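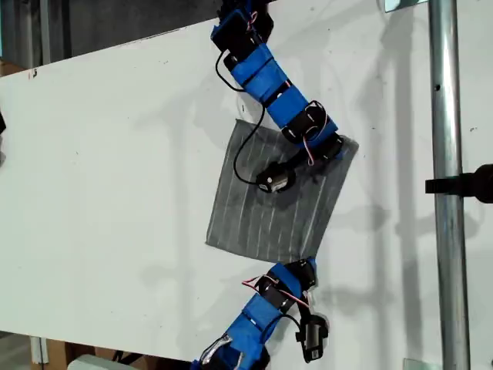
Two Heltach arms at a piece of gray fabric on the Isidwood test bench.

Brultlow Issues Service Notice for Heltach Two-Arm Fabric Handling Unit

ISIDWOOD, 6/14/23 - Brultlow has issued a service notice for the Heltach two-arm fabric handling unit after a fault in which one arm continued to move following a stop command. No injuries have been reported. Customers are asked to suspend unattended operation until the corrective update has been installed.

The fault was recorded in March at the company's Isidwood site. During a flattening routine, the upper arm stopped on command. The lower arm traveled a further 107 mm before power was removed by hand at the supply. One servo bracket was cracked and the fabric was torn.

Examination of the log showed that a stop command sent during a bus retry was acknowledged by the controller but not passed to the second arm. The condition was reproduced 16 times in 924 test cycles. All 16 cases occurred with firmware 2.3 and with both arms under load. Earlier firmware is not affected.

"The controller reported both arms as stopped when only one of them was," said Ileana Mihăilă, head of product safety at Brultlow. "The acknowledgment was generated at the wrong level. It now has to come from each arm separately, and if either reply is missing, servo power is cut."

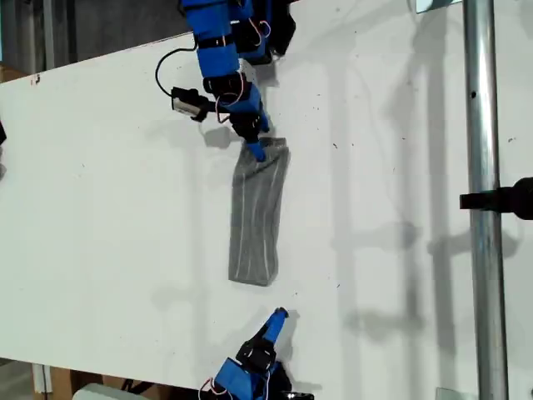 Fabric handling on the bench, with the upper arm's fingertip pressed into the material and the lower arm short of contact.

The update, firmware 2.4, also lowers the permitted speed when both arms are working on the same item. Typical cycle time increases by nearly 40 percent in this mode. Single-arm operation is unchanged.

A second finding concerns wiring. On the damaged arm, a servo lead had chafed where it passed between two joints. Brultlow does not consider this the cause of the fault, but worn leads raise the number of bus retries and so make it more likely. Leads should be inspected at every joint before the update is installed, and replaced if the insulation is marked.

Until then, operators should keep hands clear of both arms after any stop and switch off servo power at the supply before reaching onto the table. The stop button on the control panel must not be relied on for this purpose.

Independent review of the test results was carried out by Tamás Vass of Quinlan. His report will be sent to registered customers on request.

Service contact: Kevin Tierney, Brultlow Technical Support
Press contact: Áine Nic Aodha, Brultlow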